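What My Old Passwords Said About Me
A report on password reuse in a shared student house

Why I did this

In September the landlord's letting portal, Rovby, emailed everyone in our house to say that some login details had "left the system". They had left it in the way that a burglar leaves a house. The email suggested we change our passwords and signed off with a smiley face.

I changed mine in under a minute and felt very responsible. Then it struck me that I used the same password for my bank, my university account and a site that sells guitar strings. My project is an attempt to find out how bad that was, using the only test subject who would sign the consent form without reading it, namely me.

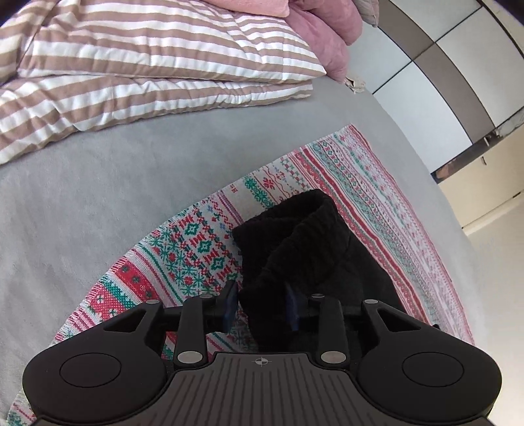

The first job was to make a list. I went back through my inbox searching for the word "welcome", which brought up 3977 messages, most of them from shops that had welcomed me more than once. After taking out the newsletters I was left with 300 accounts. I had forgotten nearly all of them. One was for a parking app in a town I have never driven to, and I can't drive.

How I sorted them

Each account went into a spreadsheet with the date I joined, whether it held a card number, and a code letter for the password. I did not write down the passwords themselves. My supervisor asked about this twice, so I'm recording it here in plain words.

The code letters ran from A to F. Six passwords for 300 accounts – and B was just A with an exclamation mark.
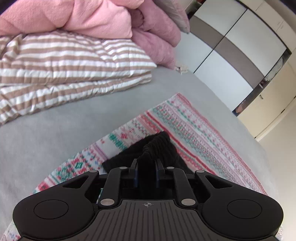

Password A had been in use since I was thirteen. It was made of a pet's name and a year, and the pet's name is also the answer to my security question on at least two sites. The Gilchrist student bank would not let me use it without a capital letter, so I gave it one, at the front, where any sensible thief would look first.

What I changed

I tried two password managers, Gurkarum and Fluvum. Gurkarum was tidy but logged me out every time I closed the lid of my laptop. Fluvum was ugly and stayed put, so I kept it. I started with email, as whoever has that can reset the rest, and then did the bank and anything with a card saved.

Is a long password better than a complicated one?
Length usually helps more. Four or five random words are hard to guess and fairly easy to type, provided you haven't used them anywhere else.
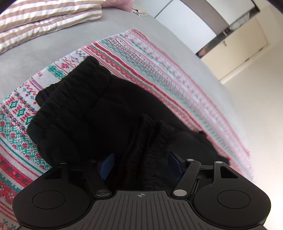 Should you change every password once a month?
There is little point if each one is strong and used on a single site. Change it when there has been a leak, or when you have told it to somebody.

I closed the accounts I didn't want. Some sites made this simple. The guitar string people wanted a letter.

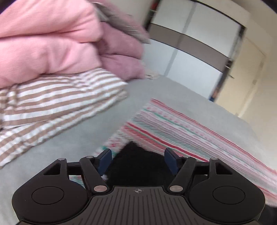 Marcelino Bustamante

Limits of the project

One person is a small sample, and this one knew he was being watched. I also can't say whether anybody ever tried my leaked details elsewhere, as most of the sites don't show failed logins. With more time I would have asked my housemates to do the same, though two of them still share a streaming login with an ex and did not want it looked into.

The spreadsheet is with my supervisor. Password A has been retired, and I still type it by mistake most mornings.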